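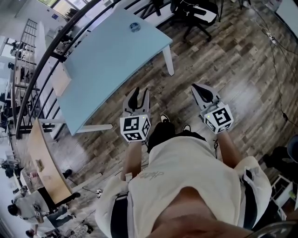
# Kendutgate Bus Waits

A table of waits at bus stops in and near Kendutgate, put together by riders with phones and paper. It has 639 rows. Please read the part on what's wrong with it before you make a chart.

## Why it exists

Trorimo, the company that runs the buses, says on its posters that most buses come "on time." I have never found out what it counts as on time, or where on the route it checks. My guess is the first stop, where being on time is easy. So we wrote down waits from the middle of the routes, where people stand in the rain.

I don't claim this table proves the posters wrong. A few people who think it does have already quoted it, and I wish they'd stop.

## What's in it

One file, `waits.csv`, with one row per wait.

| Column | Meaning |
|---|---|
| `stop` | Short name of the stop, our spelling |
| `route` | Number on the front of the bus |
| `due` | Time on the printed sheet at the stop |
| `came` | Time the doors opened |
| `gave_up` | `y` if the rider left before a bus came |
| `who` | Rider code |
| `note` | Free text, not cleaned |

If `gave_up` is `y`, then `came` is blank. Don't fill it with zero. Somebody did that in July and got an average wait so short that Trorimo could have used it in an ad.

## Where the rows came from

Montserrat Esquivel logged 200 of them on her way to and from work, nearly all on the Dremness line. Chi-keung Yip logged 104, mostly late at night, and his notes are the best in the file. The rest came from other riders, some of whom sent in a single row after a bad evening and were never heard from again.

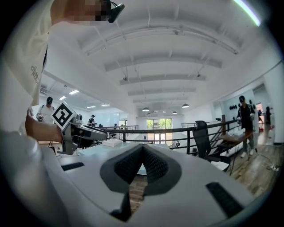 Those single rows worry me most. People remember to log a bus that's 25 minutes late – they don't bother when it pulls up as they reach the curb. I'd guess this pushes the average wait up, and I have no good way to say by how much. If you only want rows from people who logged every trip, keep the two rider codes `me` and `cy` and throw out the others.

## Known problems

- Around 70 rows have a `due` time copied from an old sheet. They say `old sheet?` in `note`, with the question mark, as we never settled which ones.
- Phone clocks and paper notes don't mix well. Any `came` time ending in 0 or 5 was probably rounded.
- The stop at Nava Square is in there as `nava`, `nava sq` and `Nava`. It's the same stop.
- There's almost nothing before 6 a.m.
- Weather is only in the notes, and "awful" is not a measurement.

## What not to do with it

Don't rank drivers. There's nothing in the file that would let you, and I'd take it down if there were.

Don't compare Dremness with the other lines and call the gap real. One careful person rode one line at the same two times of day. The others were logged at random hours by people in a mood.

Don't call it a survey. I've seen it called that twice, once in a slide deck with a very confident bar chart.

## Fixes and new rows

Send corrections as a plain diff. New rows are welcome if you log every trip for at least two weeks, including the dull ones – say so when you send them and you'll get your own rider code. Rows without a `due` time will be sent back.

The file is free to use. If you publish a number from it, say how you treated the `gave_up` rows.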